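Mesden opens its winter coat service for homes in Flillano

FLILLANO, October 24, 2022 — Mesden, a home storage and clothing care company, announced today the opening of its winter coat service for households in Flillano. The service helps families to take out, check and fold their warm clothes before the cold months, and it will be available until the end of March.

The company started the service as a small trial in the Dafis district, where 132 households took part. Many of them told us the same thing: the coats are kept well in summer, but the folding is done in a hurry, on a chair or on the floor, and the collar and the trim lose their shape. For this reason Mesden prepared a simple folding guide, named Zavar, which can be followed at home on any bed.

The guide asks the customer to spread the coat on a bedspread or a large cloth, and to open the collar and the sleeves fully before making the first fold. Light-colored coats with dark trim receive a separate page, as the trim is often thicker than the fabric beside it and makes a hard line if it is pressed below other layers. 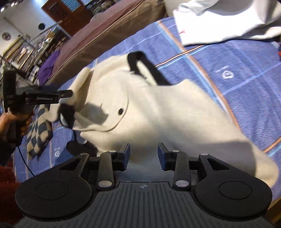

A cream-colored coat with black trim, spread over a blue patterned cloth.

After the coat is flat, the sleeves are brought to the middle and the lower part is folded up. Mesden recommends to leave the folds soft and not to press them with the hand. A coat with a fuzzy surface needs more space than a smooth one — it should be the last piece to go in the storage bag, and the bag should not be closed tightly. Buttons can stay open.

"We wanted a method which does not need a special table or a special room," the company said in its statement. "Most people have a bed, and the bed is the right height for this work. When the coat is folded with patience one time, the second time is already easy." 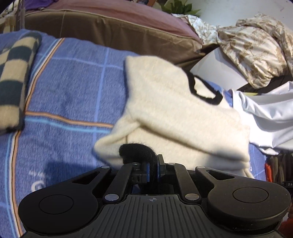 Cream-colored fleece folded in several layers on a blue plaid bedspread, with the black trim along its upper right side.

Customers of the service receive the printed guide, storage bags in two sizes and one home visit, during which the coats of the family are checked for loose buttons and worn seams. Small repairs are made at the Mesden workshop and the pieces are returned in the same bag. The workshop can receive up to 1505 coats this season.

The first 3000 copies of the Zavar guide are free of charge and can be collected at the Mesden store in Flillano, also by people who do not order the service. Home visits are booked at the store desk or by telephone — please have ready the number of coats and the type of fabric, if it is known.

About Mesden
Mesden offers storage, folding and repair of clothes and bed linen for private homes. The company has 115 employees and its main office is in Flillano.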